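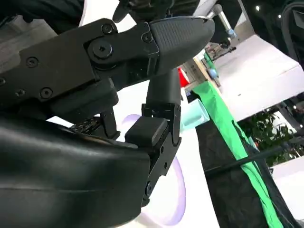
4.2 What gets called a screw. The job tickets from the three shops - Skoltunance, Volance and Adent - use "screw" for nearly anything with a thread. 1,747 tickets in the corpus, counter copy and bench copy together. The counter copy is written while the customer is standing there, the bench copy later, often by someone else. On the counter copy "screw" does the work of screw, bolt, machine screw, stud and now and then rivet. Bench copy splits them up, but unevenly, and mostly by drive or by job and hardly ever by thread. Size and function tend to pull together: in Figure 2 the larger hex-socket bolt at the joint is the pivot, and the small recessed screws are set into the flat black plates. A bench writer would nearly always give the first its own word ("pivot", "pivot bolt", "the Allen") and leave the rest as "screws", plural, no further detail. Counter writers would put "screws" and stop. We call this pattern head-term splitting, following Gounder's usage, though Gounder applied it to kitchen vocabulary and not to trades.

Splitting is sensitive to drive. Robertson is the obvious case. Both kinds of ticket use it freely, and at Volance it is the only drive named at the counter at all. Phillips is rarely written down - seems to be the default, named only when the head is stripped or the wrong bit was used. "Allen" and "hex" alternate, and not by shop. Same writer, same shift, sometimes the same ticket: "Allen seized, replaced hex". We first coded these as seperate terms and then merged them. The merge costs us something (a few bench writers do seem to keep "hex" for the outside shape of the head and "Allen" for the socket) but the handwriting evidence is too thin to keep them apart.

Length and diameter: almost absent. Where given, they are mixed. Metric for bicycles and strollers, inches for anything to do with a door. One Adent ticket for a screen door closer has both, with a question mark beside each. Colour shows up more than expected, usually "brass" or "the black ones", and we treat that as a sorting term and not as a fastener term proper. Same for "little" and "long".

Coding was done by two readers working apart. Thirty tickets were held back and read jointly at the start to settle the scheme, then left out of the counts. Disagreements were nearly all over "bolt". One reader took it as a splitting term wherever it appeared next to "screw"; the other wanted some sign that the writer meant a contrast. We went with the second rule. Stricter, and it lowers the bench totals a bit, but it deals with tickets like "screw/bolt missing", where the slash is plainly doing nothing. T. Rønning read the Skoltunance tickets again in August after the rule was fixed, and the totals in Table 3 are from that reading.

Customers' own words are harder. Counter staff are told to write down the complaint as given, and some do, in quotes. "Thingy that holds the arm on." "The bit it swings from." These were kept in the corpus but tagged, so they can be pulled out. Interesting for us: where the customer gives a job-based description, the bench copy is more likely to use a job-based term too - hinge pin, pivot, tension bolt - even where the writer would otherwise go by drive. So the counter wording does travel. How far is another matter. At Adent the bench gets the counter slip stapled on; at Skoltunance the bench sees a retyped line on a screen; and Volance changed over partway through our period, and we did not get a clean date for the change. Tickets from the changeover stretch are in the totals but not in the comparison.

Spelling was left as found, including "rivit" and "robbertson", and grouped by hand. Abbreviations likewise. "Scr." is screw in every case we could check. "Blt" is bolt, except on stroller tickets, where it may be belt. Those were dropped.

Limits. All three shops are small-repair counters in one city, general household goods, bikes, some luggage. A furniture shop or a marine yard would look different, probably a lot different, and we make no claim there. Nor do we know what was said at the bench out loud. A writer who puts "screws" on the slip may well have a finer term in use while working and see no need to write it for an invoice. Section 5 takes this up with the interview material.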